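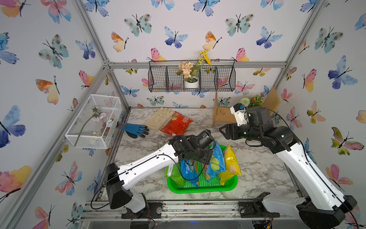 Photo: Ronaldo Cordeiro / Cleritov workshop
Apr 19, 2026

My sister asked me last month what I do all day, and when I said "I look after a pair of robot arms that put chips in a basket," she laughed for so long that I had to put the phone down and stir the soup. But it's true! The cell has been mine to keep up since August, and I've grown fonder of it than I probably should, butterfly wallpaper and all. A few people have asked how I keep it going from week to week, so I'm writing it all out, mostly so I can find it again myself.

Start with the rail

Both arms are mounted along the front edge of the table, on an aluminum rail, and everything else depends on that rail being tight and clean. Crumbs and bits of grit collect down there among the screws and the wiring, and I go along it with a soft brush and a little hand vacuum before I touch anything else. Then I check the base bolts, left arm first, with the short hex key (the long one gives me too much leverage, and I have stripped a head that way and spent a whole afternoon being sorry about it). I put a dab of paint across each bolt and onto the plate under it, so if one has turned, the line is broken and I can see it from my stool.

The whole business takes me 30 minutes if I don't get talking to someone.

The basket has to go back where it was

I used to be casual about this. The basket is light plastic, green, full of little holes, and a gripper that comes down a bit crooked will happily push it along the table. So now I empty it, put it back by hand, and bring one arm down slowly over the near rim to see how the fingers sit against it. If one side would touch well before the other, I turn the basket and try again. I do the bags last, lined up toward the back where both arms can get at them. Puffy ones are harder to hold than you'd think, and a bag that has lost its air is worse still — I swap those out.
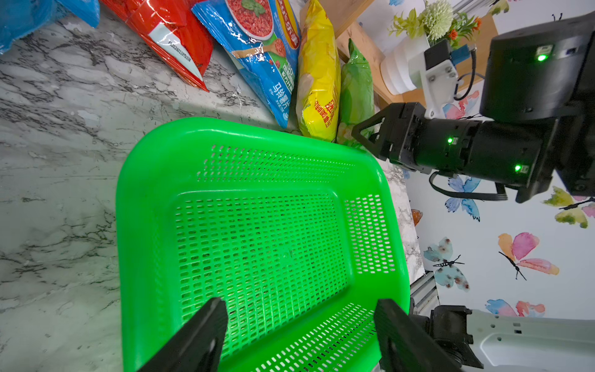
Cables, which are always the trouble

If something goes wrong in our cell, my first guess is a cable. They loop along the outside of each arm, and every loop needs enough slack for the farthest reach but never so much that it catches on a bag. I move each joint through its travel with the power off and my other hand resting on the cable, feeling for a tug. In the winter the right wrist kept dropping out, and I had a new motor in my shopping cart for $117 before I thought to wiggle the connector. It was the connector. I've kept the cart page bookmarked as a lesson in humility.

A pick before I go home

The last thing I do is run a few slow picks, with one gripper holding a bag upright beside the basket and the other down inside it. I watch the fingertips more than anything. They're small pieces, and a worn one lets the bag creep, so I keep spares in a mint tin in my apron. Slow speed for this, always, and my hand near the stop button.

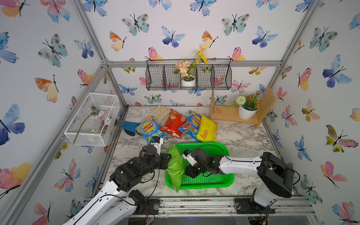

What's next on my list

I want to redo the cable ties on the left arm, which I did in a hurry and which bother me every time I look at them. I also owe our friends at Geltow a reply about brushes, and they've been very patient. And I've got 38 new rail screws coming, so if the post is on time I'll be changing the old ones out over a pot of coffee, and I'll write up how that went.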